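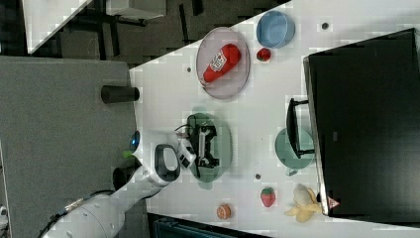 November
By Octavian Lungu

Alen play kitchen: tableware and small parts

The Alen set came to Gallell as one mixed carton with no parts list. This page is a record of the tableware and the few small parts that go with it, laid out on the white table. Emilian Bogdan is doing the food pieces separately, so food appears on this page only where it happened to be on the table.

Names follow the Grundum catalog. A plate has a raised rim and a flat center. A bowl has a wall higher than a third of its width. Anything with holes goes under strainers, whatever the original carton called it. Colors are written down under the ceiling light and should be taken as approximate — the pale plastics shift a good deal with the angle, and the lavender and pink names in the old list were used for the same pieces.

Plates

The plates are the least marked part of the set. Most have no molded number on the back, so they are filed by color and then by outline. The oval ones measure 9 inches on the long side and stack poorly with the round ones; store them in their own sleeve.

Grayish-lavender plate, from directly above. The red tube lies across it on the diagonal, white cap toward the lower left, with a pale green perforated piece nearer the front.
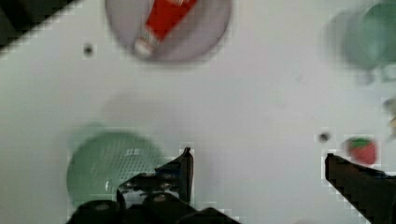

Rim wear was checked by running a fingernail around the edge. Two plates had a slight burr at the mold gate, which was taken down with 1,000 grit paper, used wet. No filler or polish was applied. The remaining plates were washed in lukewarm water with dish soap and air dried on a rack. Do not put them in a machine: one plate from the Avram set, same plastic, came out with a warp of 6 millimeters across the center and now rocks on a flat surface.

Strainers

The colander is filed on its own because of the handle, which takes up more shelf than the bowl does. Clean the holes from the outside with a soft brush. A toothpick will leave a white stress mark.

Sage-green colander, interior. The holes run in parallel diagonal rows across the base, and the light picks out the ring of the foot. The flat handle is the paler area on the left. 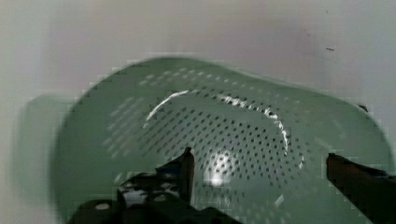

Bowls and small parts

Bowls are filed by rim diameter. The small parts are anything that would pass through the tray slots, and they go in the lidded tub with the stock number 234 on it. Condiments are counted as small parts, although a few of them are longer than the slots.

Light blue bowl at the right of the plate, with a slightly darker rim. The small round red piece with the dark stem spot sits between them, a little lower. Red ketchup bottle on the plate, white cap, label in red and dark print.

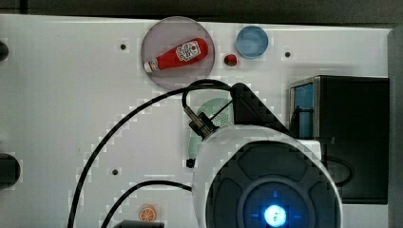 Labels on the condiments are paper under clear film and lift at the seam if soaked. Wipe them with a damp cloth and stop there. A lifted seam can be pressed back with a bone folder while the film is still warm from the hand — glue will cloud it.

Still to be listed are the cutlery, the lids, and the second carton from Avram, which is almost sorted. Corrections to the color names can go to Emilian Bogdan with the food list.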